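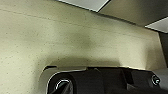 Will the robots at Harkier mean fewer jobs on the packing floor? The company says every one of the 70 people who work there is staying, and most of them will spend less of the day lifting, reaching and repeating the same small movement.

HARKIER BRINGS ROBOT ARMS TO THE PACKING FLOOR AND ASKS STAFF TO HELP TEACH THEM

August 14, 2019 - Harkier, which packs and sends out kitchenware for independent shops, has begun using robot arms at its Nimley site. The first arms went to work on the floor in July after a long stretch of practice on the bench, and the company is delighted with how the people around them have taken to the job.

The arms come from Brokar, a small engineering firm that builds handling equipment for warehouses and light factories. Harkier and Brokar have been working together on the project, called Baumgartner, for just over a year. The name came from the old label on the door of the room where the first trials were held, and it stuck.

Kitchenware is a hard thing to automate. Boxes of the same size are easy enough, but Harkier handles nearly 300 different items, and very few of them share a shape. Bowls roll. Spoons and spatulas lie flat and are awkward to pick up. Anything shiny throws back the light and can confuse a camera. A person deals with all of this without thinking, and a robot has to be shown it again and again.

So the company did the teaching in-house. Packers who put their names down were given time away from the line to work at the practice bench, setting out items, guiding the arm and marking which attempts were good enough to keep. They were paid their normal rate for it, with a training allowance on top. Demand for places was much higher than expected, and the rota had to be redrawn twice to fit everyone in.
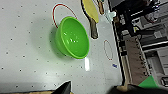 At the practice bench: a lime-green bowl and a paddle-shaped utensil on the marked white tabletop.

What the packers knew turned out to matter a great deal. Early on, the arm was set up to take bowls from above, which looked sensible on a drawing. Staff from the late shift pointed out that no packer picks up a bowl that way when it is lying over to one side - you go for the rim. Brokar changed the approach and the arm improved within the week. The same people suggested slowing down at the point of letting go, and that change has been carried over to every item since.

A Harkier spokesperson said: "We expected the bench work to be useful. We didn't expect it to be the part everyone talked about in the canteen! People who have packed for years have a huge amount of know-how in their hands, and it has been wonderful to see it taken seriously. There are things in this system that come straight from the floor."

The arms now take the first part of the job on two of the packing lines, lifting single items out of trays and placing them ready for wrapping. Wrapping, checking and boxing are still done by hand. Mixed orders, gift orders and anything made of glass go to a line with no robot on it, and there are no plans to change that.

For the people on those two lines, the working day looks rather different. The long reach into the tray was the movement that staff complained of most in the last workplace survey, and on the automated lines it has gone. Packers swap places every 200 orders, so that each person has a turn at wrapping, a turn at checking and a turn looking after the arm. Looking after the arm means clearing a dropped item, topping up trays and deciding when the robot should leave something for a person to handle. Anyone on the line can stop the arm at any time, without asking a supervisor first.

There have been grumbles too, and the company has listened to them. Some packers found the pace of the arm tiring to work beside, as it keeps to a steady beat and people don't. The lines now have a short holding shelf between the robot and the wrapping table, which lets the person set the speed. Others missed having company, having gone from standing shoulder to shoulder to standing a few steps apart. The tables have been moved closer together as a result.

The new role of line technician is open to existing staff before it is advertised anywhere else. It comes with a higher hourly rate and a course taught jointly by Harkier and Brokar, held in working hours. No earlier experience with machines is needed, and the first group has already started.

A spokesperson for Brokar said: "We learned more in a few weeks beside the packers than we had in months in our own workshop. They spot trouble before our software does, and they tell you plainly when an idea is no good. We'd love every project to begin like this."

Practice at the bench goes on alongside the live lines. Long-handled tools are next, followed by nested bowls, which are still proving stubborn. New items will only move to the floor once the packers who trained the arm on them agree that it is ready.

Harkier will hold an open afternoon at the Nimley site for families of staff and for local schools and colleges later in the year. Visitors will be able to try guiding an arm for themselves. Places are free and can be booked through the press office, quoting reference 488.

ENDS

Contact: Harkier Press Office, Nimley | © 2019 Harkier. All rights reserved. | Back to top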